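Three weeks with the Mirko hand grippers

I said in August that I would write up the Mirko kit once I had used it properly, and then I didn't, so this is overdue. Lihua Hou lent me hers before I bought my own, and most of what I know about setting it up came from her.

Mirko is the name of the rental kit put together by a small shop called Zukby. You get a pair of hand-held grippers, a padded case, a charger and a login for Sinow, which is the software that takes your recordings and turns them into something you can train on. You hold one gripper in each hand and do a job with them, and later a robot arm with the same sort of fingers is meant to learn from it. There is no arm in the box. If you want one you have to talk to Zukby separately, and I haven't.

Setup took me an evening. The grippers paired at the first try but Sinow did not want to see the left one until I had updated it, and the update page is hard to find. It is under Account, not under Devices. Joaquim Arruda at Zukby answered my email the next morning and said they would move it.

The fingers are better than I expected. The pads have a bit of texture to them and they hold hard, smooth things without much squeezing. What they don't like is anything thin lying flat. A coin on a worktop is a nuisance. On cloth it is easier, as you can press down a little and get a finger underneath.

I have been doing most of my sessions on the bed, with a cloth over the blanket and a few small bits and pieces to sort. It's kinder to the things you drop and I can leave it set up for the afternoon. 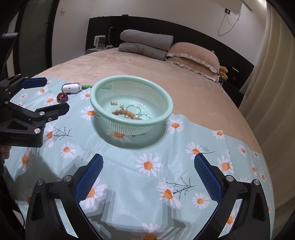
My wrists get tired before the battery does. I do ten minutes at a time and then put the grippers down. The manual suggests longer sessions than that, but my recordings got sloppy when I tried it, and Sinow marks sloppy ones in amber so you can't pretend otherwise.

Uploading is slow on my connection. The basic plan allows 2000 clips, and I am nowhere near that. Each one has to be given a label by hand before it goes up. You can copy the last label with a key press, which helps if you are doing the same task over and over. I would like to be able to label a whole batch at once. The older Salazar software did that and I miss it, though I don't miss much else about it.

Faults so far: the case zip has started to catch, and the right trigger squeaks. I put a drop of silicone oil on the trigger and it went quiet for a couple of days.

Would I rent it again? Yes, for another three months, mainly because I'm only now getting recordings I'd want to keep. If you only want to try the idea out, see if you can borrow a pair first like I did. Zukby will also post out a loose set of finger pads if you ask, and I have asked for the softer ones. I'll add a note when they come.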